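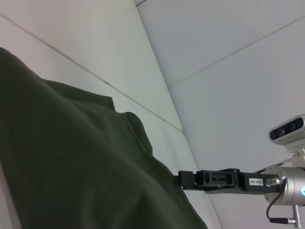
Können Maschinen schon Wäsche machen? In Plitach wird es ausprobiert

24. Dezember 2020

Wer in diesen Tagen noch schnell die Tischdecken aus der Mangel holt, darf gern einen Augenblick neidisch nach Plitach schauen. Dort läuft seit Oktober das Projekt Rerari, und es geht um eine Frage, die wohl jeder Haushalt stellt: Wann nimmt uns endlich eine Maschine den Wäschekorb ab? Die Antwort nach den ersten Wochen lautet: so bald noch nicht ganz, aber es bewegt sich erstaunlich viel!

Stoff ist für einen Roboter so ziemlich das Schwierigste, was man ihm hinlegen kann. Eine Tasse bleibt eine Tasse, egal von welcher Seite man sie anfasst. Ein Stück dunkelgrüner Stoff dagegen, in dicke Falten geworfen, sieht nach jeder Berührung anders aus, und wo darin Saum, Ärmel oder Ecke stecken, muss die Maschine erst einmal herausfinden. Der schmale schwarze Greiffinger liegt mit seiner Spitze direkt am Gewebe, eine Tiefenkamera mit drei Linsen sitzt gleich daneben am Gelenk. Für Menschen ist der Griff in den Wäschehaufen eine Sache von Sekundenbruchteilen, hier ist er Forschungsarbeit.

Im jüngsten Durchgang standen 100 Griffversuche auf dem Plan, verteilt auf 21 Textilien vom Geschirrtuch bis zur Arbeitsjacke. Als gelungen galt ein Versuch nur, wenn das Stück einzeln angehoben und an einer vorher festgelegten Stelle abgelegt wurde. Bei den Handtüchern klappte das so zuverlässig, dass man beim Zuschauen nach einer Weile vergisst, wie neu das alles ist. Die Maschine greift, hebt, wartet einen Moment, legt ab -- und fängt von vorn an.

Mit dem Falten sieht es anders aus. Ein glattes Geschirrtuch, das schon flach auf der Unterlage liegt, bekommt die Anlage in drei Minuten zusammengelegt, mit ordentlichen Kanten. Liegt dasselbe Tuch als Knäuel da, dauert es deutlich länger, und manchmal bleibt am Ende ein Zipfel draußen. Hemden mit Knöpfen stehen noch gar nicht auf dem Programm, Spannbettlaken auch nicht (an denen scheitern ja selbst geübte Menschen). Dunkle Stoffe sind eine Aufgabe für sich, denn in tiefen Falten wird es für die Kamera schnell zu schattig, um die Kante sicher zu finden. Daran soll im neuen Jahr mit anderer Beleuchtung gearbeitet werden.

Interesse gibt es auch außerhalb der privaten Waschküche. Die Wäscherei Pennington, die Berufskleidung für Werkstätten und Küchen reinigt, verfolgt die Versuche von Anfang an und hat einen Teil der Textilien beigesteuert. Gesucht wird dort vor allem Hilfe beim Vereinzeln: Jacken und Hosen kommen als großer Haufen an und müssen Stück für Stück auf das Band. Das ist eintönig, geht auf den Rücken und verlangt trotzdem Aufmerksamkeit. Wenn eine Maschine nur diesen einen Schritt übernähme, wäre in vielen Betrieben schon viel gewonnen, und perfekt gefaltete Servietten können gern warten.

Ähnliche Fragen stellen sich in Hillton, wo eine zweite Gruppe des Projekts an Handgriffen im Laden arbeitet, etwa am Zurücklegen von Pullovern nach der Anprobe. Beide Standorte tauschen ihre Aufzeichnungen aus, so dass ein Griff, der an dem einen Ort gelernt wurde, am anderen gleich ausprobiert werden kann. Das spart Zeit und macht den Beteiligten sichtlich Freude.

Rerari ist auf 18 Monate angelegt. Nach der Pause zum Jahreswechsel kommen in Plitach zunächst Socken an die Reihe, erst einzeln, dann paarweise. Im Laufe des Frühjahrs ist außerdem ein Nachmittag geplant, an dem Besucher eigene Wäschestücke mitbringen und in den Versuch geben dürfen. Der Termin steht noch nicht fest, Bügelwäsche bleibt bitte zu Hause.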